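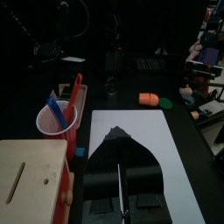 Notes on teaching by remote control, from the last two weeks on the Pedberg bench. Mostly for the people who asked how we record demonstrations. Thread.

Setup first. One arm does the work, and the operator drives it with a hand controller. Gripper is the two-finger type. Camera at the wrist, looking past the fingertips. The operator sees the wrist view on a screen and is not supposed to look at the table directly. More on that further down.

The task is dull on purpose. Pick up a small block, bring it over the board, set it down flat, let go, back off. We want 60 good demonstrations per operator before training anything.

"Good" means: the block ends up flat on the board, the fingers open before the arm lifts, and no pause longer than two seconds. The last rule throws out more takes than the other two together.

Why pauses matter. The policy copies what the person did at each moment. If the person hovers over the block thinking, the recording says that the right thing to do above the block is nothing. Train on enough of that and the arm parks there.

First batch was mine. 75 takes, 19 rejected, nearly all for hovering. I had been telling everyone else not to hover.

What helped: decide the whole motion before pressing record. Say it out loud if you have to. "Over, down, close, up, across, down, open, up." Then do it at one speed.

What did not help: going faster. My fast takes overshoot on the way down and then correct upward. The policy picks up the correction too, and makes it whether or not it overshot.

On controller scaling. We started at 1:1, so ten centimeters of hand was ten centimeters of arm. Fine for crossing the table, poor for the last bit. Ese Adebisi tried half scale with a clutch button. Better placement, but every press of the clutch leaves a short stop in the data.

Current compromise: half scale all the time, no clutch, and the start pose moved closer to the block. Your arm gets tired after an hour. Take a break at that point, the takes get sloppy before you notice.

Now the looking rule. If the operator watches the table with their own eyes, they use information the camera does not have. They steer around things the wrist view can't see. The recording then contains a swerve with no visible cause.

Agata Monti checked this properly. Same operator, same task, one batch with a screen only and one with a free view of the table. The free-view batch was quicker and cleaner to watch. The policy trained on it was worse, and missed to the left more often than to the right. We have been screen-only ever since.

Downside of screen-only: depth. With one wrist camera you judge height by how large the block looks between the fingers. New people close too high and pinch air. It takes an afternoon to get over.

Trick from Manaia Maihi: watch the gap between the fingertip and its shadow. When they meet, you are down. Works as long as the lighting stays put. It also means the policy may be reading the shadow, so we now record part of each batch with the lamp moved.

On clutter. I used to clear everything off before recording. Policy worked very well on a clear table and fell apart when a mug showed up. Now other objects stay out and get shifted between takes. Cups, utensils, toys, whatever is in the drawer.

Shift them for real, though. For one whole batch the same cup sat on the same side of the board and the policy learned where the cup was. We moved the cup and the arm went with it. Thought it was a calibration fault and lost a morning to that.

We tried hand guiding as well, where you hold the arm and push it through the motion. Pleasant to do. You feel contact, so the grasps are gentle. But your hand and sleeve are in the camera view in every take, and they won't be there at run time.

There is a way round it: guide by hand once, then have the arm replay the path alone and record the replay. Doubles the time per take, and the replay fails if anything slid in between. We kept it for tasks with a tight fit, pegs and slots. For pick and place, remote control wins.

Gripper signal. Ours is logged as a width, with the command and the measured value in separate columns. Train on the command. I used the measured value at first, and the arm held the block with no force at all, since the measured width of a closed grip is just the width of the block.

Took me three days to find, and it was one column.

Timing. Camera frames and joint readings come in on different clocks. Ours were off by 60 milliseconds until Raimonds Ozoliņš tapped the table with the gripper and lined up the tap in both streams. Do a tap at the start of every session. It costs you nothing.

Labels. Each take gets an operator name, a task name, keep or reject, and a reason for any reject. Free text for the reason. I wanted a fixed menu, but the free text has been more useful, e.g. "block rotated as I closed, went with it."

Keep the rejects. Ivars Jaunzems went back through ours and pulled out the ones where the operator fumbled and then recovered. Added to the training set with the fumble trimmed off, they were worth more than the same number of clean takes. The policy finally tries again after a miss – before that, it carried nothing to the board and set it down carefully.

Total so far is 1,710 takes across all operators, rejects included. I would trade a third of them for more varied start positions. Most of the early ones start with the block in nearly the same place, and you can tell.

Someone asked about mixing operators. Yes, but check their habits first. Two of us approach the block from the right and one comes straight down. With a small data set the policy split the difference and came in at an angle nobody had shown it. We agreed on straight down and redid the smaller batch.

Next up is a two-step task, block and then a lid. The recording script is being tidied now and I'll post the settings file once the paths to my own machine are out of it. Questions about scaling or clock sync, reply under those posts so they stay together.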